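Surgical robot on show at Wostesum open day

Visitors to the Wostesum training centre tried their hand at robotic stitching in December, when the centre opened its teaching rooms to the public for an afternoon.

The centre had 206 people through the doors between one o'clock and half past five. Most came from the town, with a coach party of nursing students arriving shortly after two.

Rimantas Mockus, who runs the practical courses, gave the main demonstration three times. He sat at a console on one side of the room with his back to the audience and his forehead against the viewer, while a large screen on the wall showed the work close up. Each session lasted 16 minutes, followed by questions.

Mr Mockus told visitors that stitching is the part of the course trainees find hardest. The surgeon works with the instruments through a pair of hand controls, and has to judge by eye how hard the thread is being pulled.

"You learn to watch the thread," he said. "If it goes straight, it is tight. If it curls, there is slack in it. Trainees look at the needle all the time and forget about the rest."

He was asked several times whether the robot could do any of the stitching by itself. On this system it can't - every movement is made by the person at the console, and the instruments stop when the surgeon looks away from the viewer.

Another visitor wanted to know how long it takes to learn. Trainees at Wostesum spend 84 hours at the console before they are put forward for assessment, Mr Mockus said, and most of them ask for more.

After each demonstration, visitors could book a five-minute turn on one of two practice consoles in the Zornum room downstairs. The task was to pick up rubber rings and drop them over pegs. The slots had all gone by three o'clock and the centre kept the room open for an extra half hour to get through the waiting list.

Tea was served in the canteen, where the centre also had a stand about its evening talks. The lift was out of use for part of the afternoon, and anyone who missed the downstairs session for that reason can ring the front desk to arrange another time.

The centre plans to hold another open day in the spring. Places will be limited to 175 and will need to be booked, as the upstairs room was too full for the second demonstration and a number of people had to stand in the corridor. School groups should get in touch early, since the morning will be set aside for them.

A curved needle held in the jaws of the instrument, with knots already tied and lengths of dark thread across the tissue.
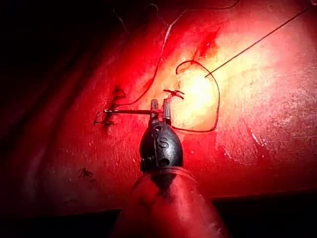 More from the centre

Evening talks start again after the holidays. The programme will be at the front desk and on the noticeboard by the main entrance.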